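4.2 Gripper comparison on the taped table

We compared the stock two-finger gripper with a modified version, the Zustcombe, on the same arms and controller. The work table was laid out as a grid in blue tape so that object positions could be reset between trials. 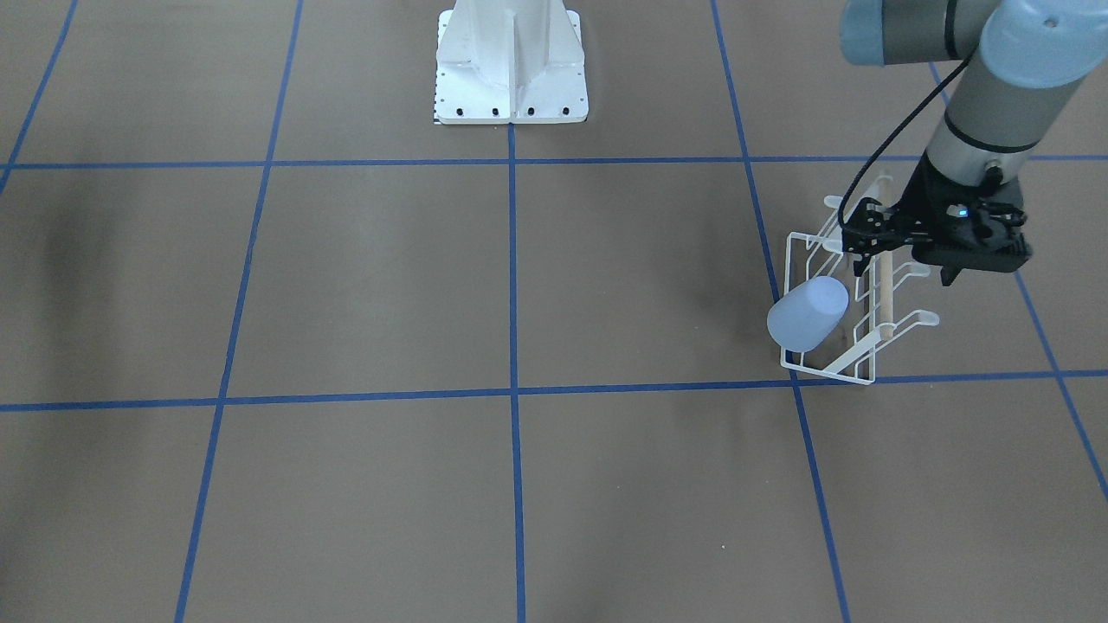 Figure 3a. Gripper over the wire dish rack, with a pale blue cup lying at one end.

Before each block, the wrist camera was checked against a tape crossing. Kirstin Baird fitted lines to both strips and logged the offset.

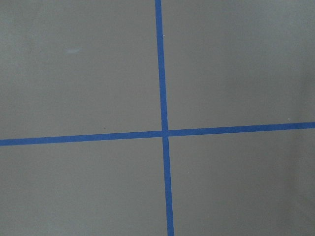

Offsets greater than 3 mm meant repeating the hand-eye calibration. We ran 100 trials per gripper, all with the fingers pointing down at the start of the approach.

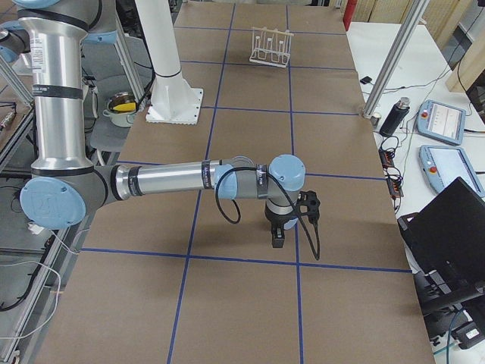
Figure 3b. Gripper pointing down over a grid cell, test tube rack toward the back.

Thin wire was harder to grasp than we expected – the Zustcombe fingers slid along it when the approach was off-centre. Widening the pads by 2 mm reduced this, at the cost of clearance between neighbouring wires. 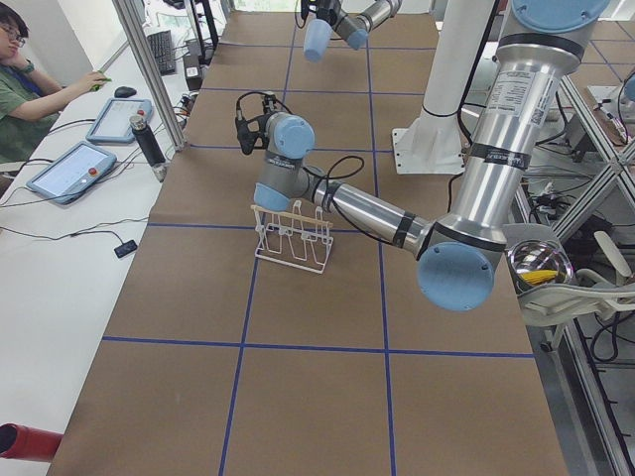 Figure 3c. Both arms at the table, with one gripper above and slightly behind the dish rack.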